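Nurcombe Opens Pencil Case Drive for Stanciu Schools

ZORTHORPE, November 18, 2021 — Nurcombe, the school and office supply company, today opened its yearly pencil case drive for students in the Stanciu school district. The company plans to hand out 869 filled cases before the spring term starts in April. All of them will go to elementary and middle school students at no cost to their families.

The drive is run with Zuketari, a reading and homework program that meets after school in 32 classrooms across the district. Zuketari staff asked for help last year after finding that many students came to homework hour without anything to write with. Teachers had been keeping a coffee can of spare pens by the door, and the can was usually empty by midweek.

Nurcombe took a different approach to the contents this time. Last year's bags were soft zip pouches, and schools reported that glue stick caps came off inside them and markers leaked onto paper. The new kit is built on a hard case with a hinged lid. It holds fewer items, but it can sit open on a desk and close again at the end of the hour.

Each case is packed on a bare table, one at a time. The basic kit is a glue stick, an eraser, two pencils and a marker, five items in all. Older students get a ruler in the same delivery, packed separately, as it does not fit in the case.
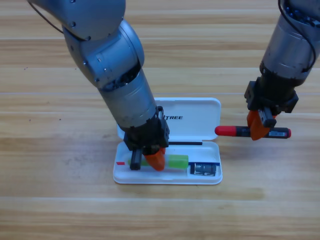
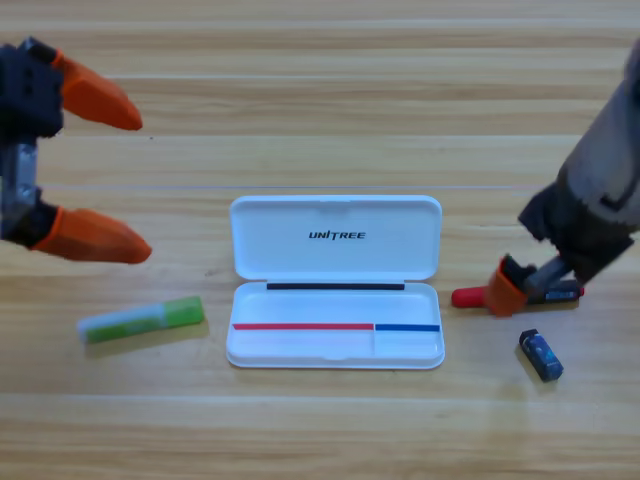
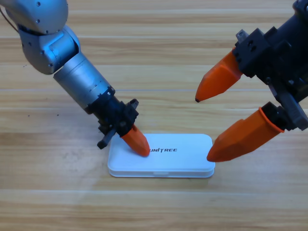

A white case on the packing table.

Schools will receive the kits in flat cartons, sorted by grade. Every carton has a packing slip on top listing the number of cases and the room they are meant for. Front offices are asked to check the slip on the day of delivery and to report any shortage to Nurcombe by phone or e-mail within the week. Replacement kits will be kept at the Zorthorpe warehouse through the end of the school year.

Almost 400 of the cases are already spoken for by the Zuketari classrooms. The rest will be divided among schools that send in a request form. The form is one page and asks for the name of the school, the grades to be served and a contact in the front office. It does not ask for student names or family income. Forms were mailed to all district schools this week, and extra copies are available at the Nurcombe store counter on the ground floor of the Zorthorpe building.

Residents who want to help can do so in two ways. New, unused glue sticks, pencils, erasers and markers may be dropped in the bin inside the store entrance during regular hours. Scissors, correction fluid and anything with a blade cannot be accepted. People who would like to pay for a full kit can do that at the register, and the amount will be printed on the receipt as a separate line.

Markers should be washable if possible. Red, blue and black are the colors teachers ask for most — other colors are welcome and will go to the art rooms. Glue sticks should be the small size. The large ones keep the lid from closing, and those will be passed along to classrooms for shared use.

Zuketari will also set aside a few minutes at the first session after delivery for students to write their names on their cases. The program found last year that plain bags were easily mixed up when several groups used the same room. Name labels and a permanent marker will be sent to each group leader with the first carton.

The drive is open to all public schools in the Stanciu district. Schools outside the district may ask to be placed on a waiting list and will be contacted if kits are left over after the April delivery.

Questions about request forms or donations can be taken to the Nurcombe store counter in Zorthorpe. Questions about homework sessions should go to the Zuketari program office.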